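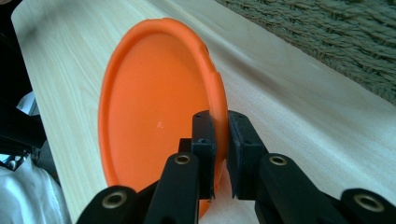 Quel entretien faut-il prévoir pour une pince imprimée à la maison ?

Un resserrage des vis après les premières heures d'usage, puis un contrôle du jeu dans les articulations à chaque changement de patins. Le reste dépend surtout du soin apporté au montage.

Les notes qui suivent viennent de l'atelier partagé Trestell, où nous montons des pinces à main et des petits bras depuis deux hivers. Mise à jour : mai 2022.

Poser les inserts filetés

Régler le fer à 267 degrés pour le filament que nous utilisons. Présenter l'insert bien droit, laisser le poids du fer faire le travail et s'arrêter un peu avant l'affleurement. Finir en appuyant avec une chute d'aluminium plate, le temps que le plastique reprenne. Un insert posé de travers se récupère : on le réchauffe, on le redresse avec une vis longue engagée dedans.

Ne pas visser tout de suite. Laisser refroidir pendant qu'on prépare les autres pièces.

Imprimer les biellettes

À plat, toujours, même si la face du dessous est moins belle. Debout, elles cassent entre les couches au premier effort de côté. Les quatre dans la même fournée, pour que les entraxes soient identiques — une différence minuscule suffit à faire fermer les doigts en biais.

Si l'axe force, passer un foret à la main dans le trou. À la perceuse, le plastique fond et colle au foret.

Les patins des doigts

Le plastique nu glisse sur tout ce qui est lisse. Un léger ponçage au grain 356 aide un peu. Hanane Belhaj colle une bande de caoutchouc Flekside, découpée un millimètre plus étroite que le doigt, et dégraisse les deux faces à l'alcool avant. La colle Clurel tient bien, à condition de serrer 45 minutes sous un serre-joint.

Essayer la prise

Commencer par des objets légers à bord mince : couvercle, soucoupe en plastique, boîte de conserve vide. Prendre par le bord, soulever, incliner, reposer. Si l'objet tourne entre les doigts, les patins ne sont pas parallèles. Desserrer les vis du côté fautif, fermer la pince sur une règle en métal, resserrer dans cette position.

Garder les œufs et les verres pour plus tard.

Vis et rangement

Frein-filet faible uniquement, et jamais sur les axes qui doivent tourner. Certains produits attaquent le plastique, faire un essai sur une chute.

Ranger la pince ouverte. Fermée sur ses patins pendant des semaines, elle marque le caoutchouc. Les vis de rechange sont dans le tiroir Son, avec les inserts. Merci de noter sur la feuille quand une boîte est entamée, la commande de novembre est partie sans les M3.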